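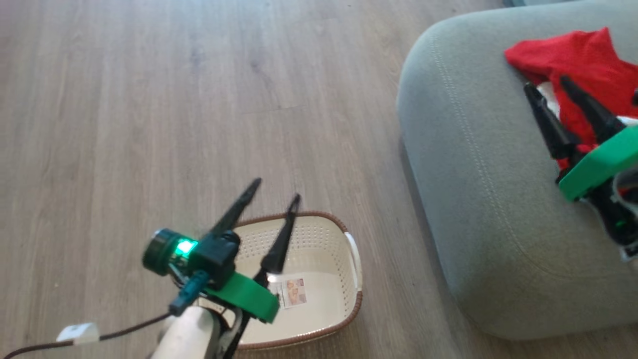 Call for participants: Kedano open day, household robot demonstrations

Kedano is looking for members of the public to take part in the open day at our Gowda Street workshop. We need 62 people across the day. No technical background is required.

What you will do

You will spend one session of 90 minutes in the demonstration rooms. Our two-armed robot will be doing laundry pickup, moving clothes from furniture and floor into a basket. You will watch several runs, then set up a room yourself by leaving clothes where you would leave them at home. An operator will start the robot and stay with you the whole time. Afterward you fill out a short questionnaire and talk with one of our staff for ten minutes or so.

Please bring 7 items of your own clean clothing. Shirts, towels, socks and children's clothes are all fine. Do not bring anything with pins, loose beading or sentimental value. You get everything back before you leave.

Who can apply

Adults 18 and over who do laundry at home at least once a week. We would especially like to hear from people who live with small children, people who use a cane or walker, and people who find bending difficult. The rooms are on the ground floor and the doors are wide enough for a wheelchair. Employees of Kedano or Bavura, and anyone who took part in the March sessions, cannot apply this time.

Payment

Each participant receives a $40 gift card at the end of the session. Bus fare and parking are paid back separately. Keep your receipt and hand it to Finance at the front desk, Room 314.

Video and privacy

Sessions are recorded on video. You will be asked to sign a consent form when you arrive. You may stop at any point and still receive the gift card.

How to apply

Send your name, a phone number and the times you are free to Chandrasekhar Unnithan, open day coordinator, using the contact form on this site. Put "Laundry" in the subject line. Applications close 2023-05-05. We will reply to everyone, including those we cannot place.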